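3. Setting and Materials

3.1 The shared table

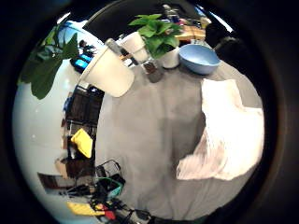
The study was carried out in the common workroom of the Clerneck building, where four tables are used by everyone on the floor and assigned to no one in particular. Rooms of this kind have received less attention than private desks in earlier work on household and office order. A private desk reflects the habits of one owner. A shared table collects the habits of many people, and the objects left on it often have no clear owner by the end of the day. This makes the table a useful place to study how people decide what to move, what to throw away and what to leave where it stands.

We use the term "residue" for any object that stays on a table after the person using it has left the room. The term carries no judgment about the object's value. A potted plant and a used cup are both residue under this definition, although participants treated them very differently, as Section 4 reports.

Figure 1. One of the tables, with a grey surface. Paper cups, a potted plant, a small glass jar and a light blue plastic bowl lie toward the far side.

3.2 Object classes

Following the scheme proposed in the Cundard report on shared interiors, residue was sorted into three classes. Disposable objects are those that most adults would expect to throw away after use, such as the white paper cups in Figure 1. Returnable objects have a home elsewhere in the building and are expected to go back to it. Bowls, jars and other containers were placed in this class unless a participant stated otherwise. Resident objects are those that people accept as belonging to the table itself. The potted plant is the clearest case.

The classes were fixed before the sessions began and were not shown to participants. Coders worked from the participants' spoken remarks and from the final position of each object. Where the two disagreed, the final position was used. A participant might say, for example, that a jar "should go back to the kitchen" and then place it beside the plant. Such an object was coded as retained, and the remark was kept in a separate file for later reading.

The boundary between returnable and resident objects proved the hardest to apply. A jar that stands next to a plant for several weeks may come to be seen as part of the same group, whatever its first purpose. We did not attempt to settle these cases by asking regular users of the room, as their answers would have given the coders information that the participants lacked.

3.3 Arrangement and posture

Position was recorded on a simple grid dividing each table into near, middle and far bands. Posture was recorded separately as upright, tipped or inverted. Earlier studies have tended to fold posture into a general rating of mess, and we consider this a loss of detail. In Figure 1, one paper cup lies on its side while another stands upright behind it. The two are of the same class and are close together, yet pilot participants in June spoke of them in different terms. The tipped cup was called "finished" or "trash," while the upright cup was more often described as something a person might still come back for.

Objects were placed mainly in the far band. This matches what we had seen in the room during ordinary use, where people clear the space directly in front of them by pushing things away — a habit that leaves a usable working area and a crowded strip beyond it. The Jacobs survey of library tables describes a similar pattern and calls the crowded strip a "margin." We adopt that word in the sections that follow.

3.4 Procedure

Each session lasted five minutes. Participants were asked to make the table ready for the next person, and no further instruction was given. The wording was chosen with some care. In pilot sessions the verb "clean" led people to look for a cloth, and "tidy" led them to straighten objects without removing any. A trash can and an empty shelf were available within reach of the table, and both were pointed out at the start.

In all, 200 sessions were retained for analysis. Sessions were excluded if the participant asked for help in deciding where an object belonged, or if another person entered the room and spoke to the participant. The table was reset between sessions from a printed plan, with each object returned to its listed band and posture. Small differences in angle were permitted.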